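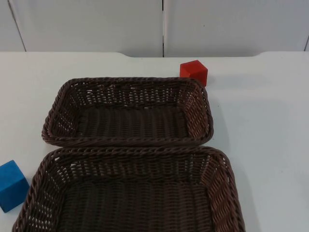
Gilgate basket makers get a permanent workshop

08/11/2019

Basket makers in Gilgate will have a permanent base from March, after the town council agreed to lease them the former seed store on Pichon Street.

The lease runs for five years at a rent of $100 a month. The building has been empty since the seed business moved to Hiltthorpe, and it needs new wiring and a second exit before classes can start.

Roos Verschueren, who teaches the Saturday course, said the group had been sharing a church hall and had to pack everything away after each session. "Willow has to soak, and you can't leave a tank in someone else's kitchen," she said.

The main room will seat 24 people. Evening classes will cover trays, bread baskets and log baskets, with a separate course on chair seats planned for later in the year.

Council member Bastien Rolland voted for the lease but asked for a review after two years. He said parking on the street was already tight – the dental office next door has no lot of its own.

Sign-up forms are at the Gilgate library front desk.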